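Stokell Hand Grippers: Set-up Guide
Part 4: Your first practice session

Right, you've charged both grippers and paired them with the Cudholm app (if you haven't, pop back to Part 3 and I'll wait). Now for the fun bit! I wrote this part after doing far too many sessions in my own spare room, so most of the tips come from things I got wrong myself.

You need a bed or a low table, a pile of folded clothes and a chair or stool. Any clothes will do, though I'd leave out anything with long straps for now, as they love to wind themselves round the fingers.

Getting comfortable

1. Sit down close to the bed with one gripper in each hand. You can stand if you like, but I find my arms give up much sooner that way.

2. Check that the yellow fingers are pushed all the way home on their black frame. Give each one a gentle tug. If it wobbles, take it off and seat it again.

3. Wipe the two round lenses on the front plate with the dry cloth from the box. Please don't use your sleeve (I have, and I ended up with a whole afternoon of smeary recordings).

4. Find the little white label near the bottom of the front plate and scan its QR code with the app. The number printed by the code should match the one on your screen. If it doesn't, you've probably picked up the other gripper, so swap hands and scan again.

Caution: the fingers close harder than you'd expect. Keep hair, necklaces and small children well away from them.

Recording a run

5. Put the folded pile on top of the bedspread, within easy reach. Busy patterns underneath are fine, and the Aneteck tracking software seems to get on rather better with them than with a plain white sheet.

6. Lift both grippers in front of you and hold still until you hear two beeps. Here's my own set-up at this stage, clothes piled up on the bed and both grippers out: 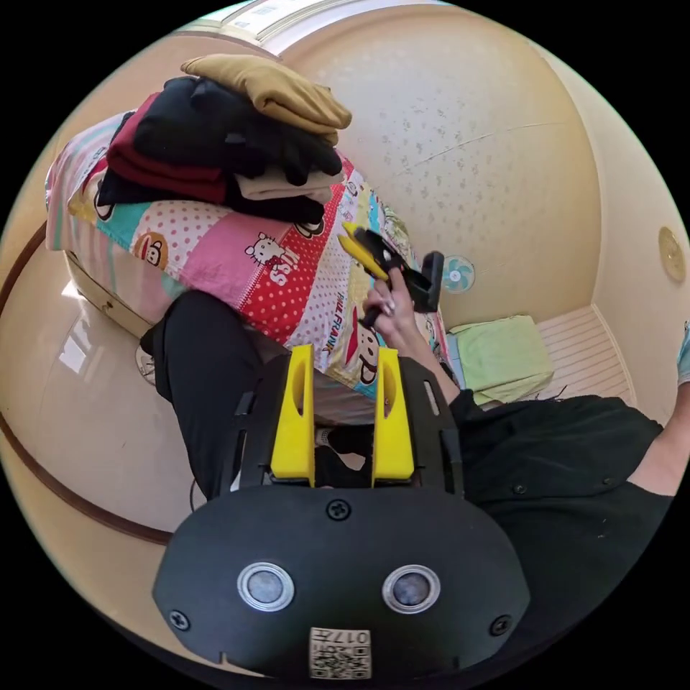 7. Squeeze the right trigger gently and pick up the top garment. Go slowly! Set it down beside the pile, let go fully, then move on to the next one.

8. When the pile is done, hold still again until you hear one long beep. Your run is saved, and you can have a stretch.

Note: a run stops by itself after 40 minutes. The grippers have room for 326 clips between them, so you won't fill them up in a hurry.

If it won't start

No beeps at all usually means the app has gone to sleep. Wake your phone and try step 6 again. If you get a rattly buzz, check the screws on the front plate are snug, but don't overtighten them.

Still stuck? Wagner Bezerra looks after the Stoica support desk and answers most messages the same day. The desk closes on 22nd December for the holidays, so send him anything urgent before then, with the number from your label at the top of the message.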